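Ticket 2322: Sink top stays cloudy after wiping
Status: Open
Product: Pellico bathroom cloths (blue)
Opened by: Samira Bitar

Hi again! So I've been using the blue cloths on our little bathroom vanity since February, and the white top just won't come up clear. It's the one-piece kind, ceramic, with the basin built in and a wide flat rim. I wipe it, it looks great for a minute, and then there's this haze, worst on the flat part (the bowl itself is mostly fine, go figure).

Things I've tried so far: hot water only, then a drop of dish soap, then vinegar and water half and half. Vinegar helped a bit with the ring near the drain but did nothing for the haze. I also swapped in a brand new cloth from the same pack and got the same streaks, maybe even worse. The cloth mostly lives on the left ledge by the basin between wipes, all bunched up.

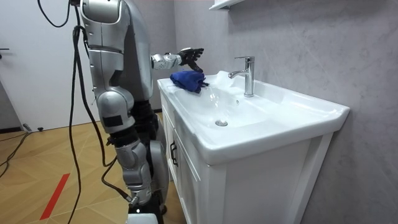
Vivek Jaiswal: Thanks Samira. Two questions. Do you wash the cloths with fabric softener? And does the cloth ever get hung up, or does it stay on the ledge all day? Softener leaves a film that goes straight onto glossy ceramic. Please wash one at 140 F with plain detergent, no softener, and rinse it twice before you try again.

Oh no, yes, softener every single time. I had no idea! I did one cloth your way last night and used it at 7 this morning. The right end of the rim looks much better, but there's still a dull patch on the left where the cloth sits. I've put up a hook and I'm going to hang it there for a week. Can you keep this open until I've had a chance to check?

Vivek Jaiswal: Sure, leaving it open. Skip the vinegar in the meantime.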